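## Hatgate FAQ: the stuff I get asked most

**What are you testing?**
Whether a two-armed robot learns faster if I shift the start positions on purpose. I use 24 spots and record 3 demos at each.

**Did it work?**
Pretty well! Over 100 test runs, drops went down to 6. I was thrilled (the old policy, Radu, did a lot worse).

**Why tape on paper?**
It's cheap, and I can call out a cell and put things back close to where they were.

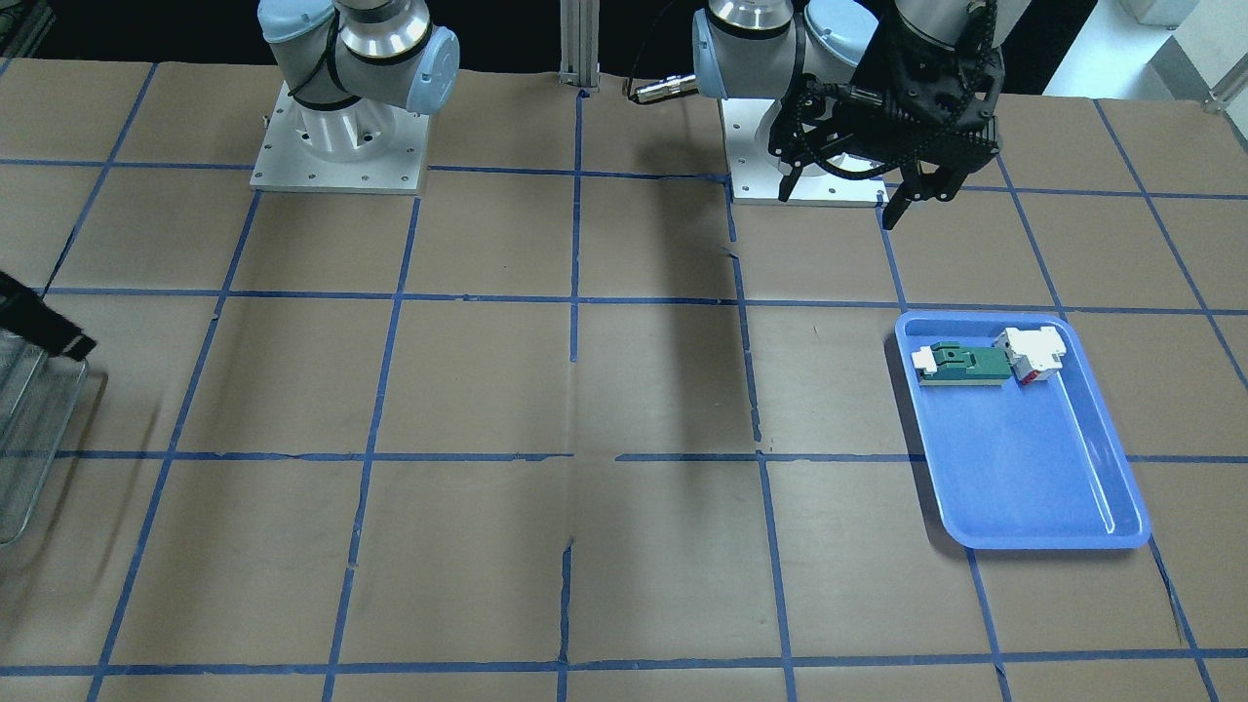 I re-tape when the seams get ragged, usually in the evening.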